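Le linge, chez moi, a longtemps fini en tas sur une chaise. J'ai donc revu toute l'organisation au mois d'avril, et je vous livre ce qui a tenu jusqu'à maintenant !

D'abord, plusieurs petits paniers au lieu d'un grand coffre. J'avais un modèle Vastuto de 110 litres, très joli, mais le fond ne voyait jamais le jour (j'y ai retrouvé un maillot de bain en plein hiver...). Avec un petit format, on lance une lessive dès que c'est plein et on ne se casse pas le dos dans l'escalier.

Ensuite, le plastique ajouré. Ça laisse passer l'air, ça se rince à la douche et ça ne s'accroche pas aux mailles comme l'osier. Pour le nettoyer, je mets environ 300 ml de vinaigre blanc dans une bassine d'eau tiède, un coup de vieille brosse à dents dans les trous, et je laisse sécher à l'envers.

Dernière habitude – celle qui m'a pris le plus de temps – je sépare les couleurs dans le panier : le noir d'un côté, le reste de l'autre. Au moment de charger la machine, tout est déjà trié.

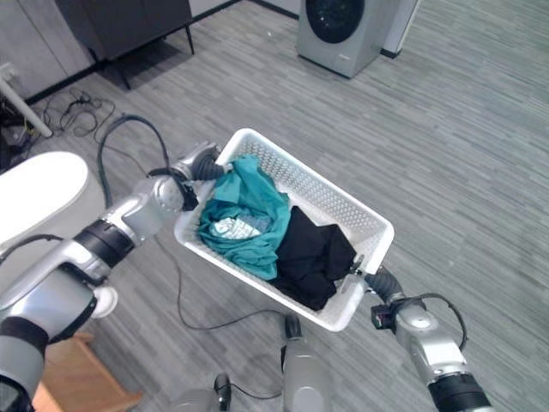
Le vert d'un côté, le noir de l'autre, dans un panier blanc ajouré.

Pensez aussi à vider les poches avant, surtout les mouchoirs en papier !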